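Ernside can collections move to fortnightly rounds

Households in Ernside will have food cans collected separately from other recycling from January, the district's waste contractor, Jivside, has confirmed. Collections will be made every second Thursday and will cover 2,000 homes in the first phase.

Steel and aluminium are at present picked up with plastics and sorted at the Stiker transfer station. Jivside said that mixed loads had been producing steel bales with too much paper and food residue, and that 173 bales were downgraded by the buyer over the past year.
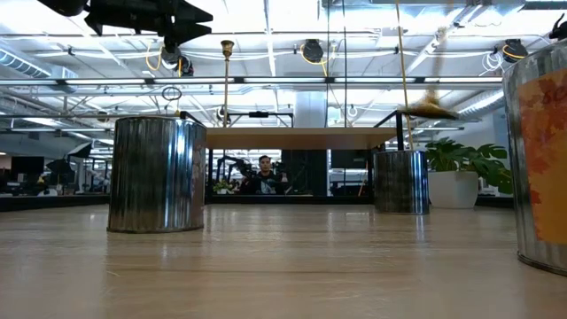 Under the new rules, cans should be emptied and rinsed in cold water. Lids may be dropped inside the can, provided the rim is then pinched so that they cannot fall out. Paper labels must come off where they are not firmly glued. A can still in its wrapper, like the tall one with the orange leaf-patterned label, will be accepted during the first 4 weeks but left behind after that. Bare ribbed cans need no further preparation and should not be crushed, as flattened steel is harder for the overhead magnet at Stiker to lift cleanly.

Each home will receive a 60-litre grey box with a lid. Flats with shared bin stores will keep their present containers, which will be relabelled. Aerosols, paint tins and gas cartridges are excluded and should be taken to the household waste site at Nava, where opening hours are unchanged.

Boxes must be at the kerb by 7am. Missed collections can be reported through the Jivside website until noon on the following day. A decision on extending the scheme to the outlying villages is expected once tonnage figures for the first phase have been checked.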